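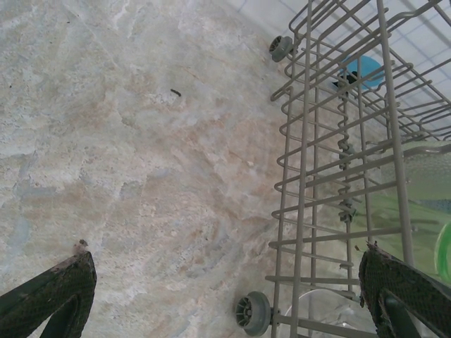
Wrist view at the edge of the rack.

News > Projects > Zurkach

The Zurkach group has passed 299 recorded runs of its dish rack task and is working toward 2000. Each run is driven by a person, and the arm movements are saved with the video. The learning system trains on both.

Faustino Hinojosa runs the morning sessions. He wants the cups in a different starting arrangement every time, including some that are awkward to reach.

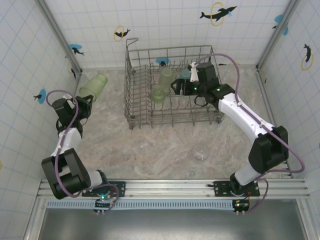 Clear cups are still the hard part

Of the first 299 runs, 45 were set aside for a second look. Most involved clear glass, which is difficult to make out against the stone-patterned floor. Thoa Từ is labeling those by hand and has finished the notes on grip position.
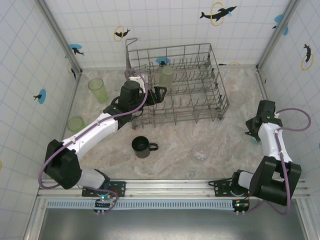
She has also asked drivers to slow down near the wire tines and to keep recording after a missed grasp. The model needs to see recoveries as well as clean runs. Another 153 runs are planned for April, all with mixed cups and bowls.

Drivers who want a slot should write to Thoa before noon. 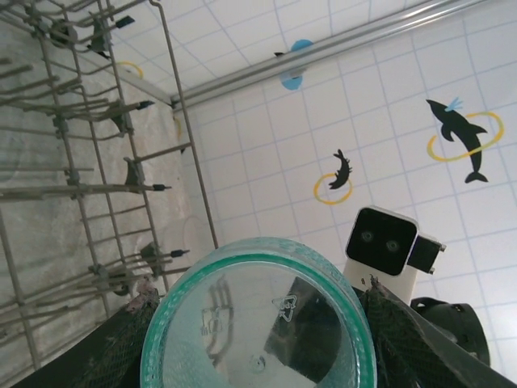
A clear container with a teal-green rim, held between the fingers.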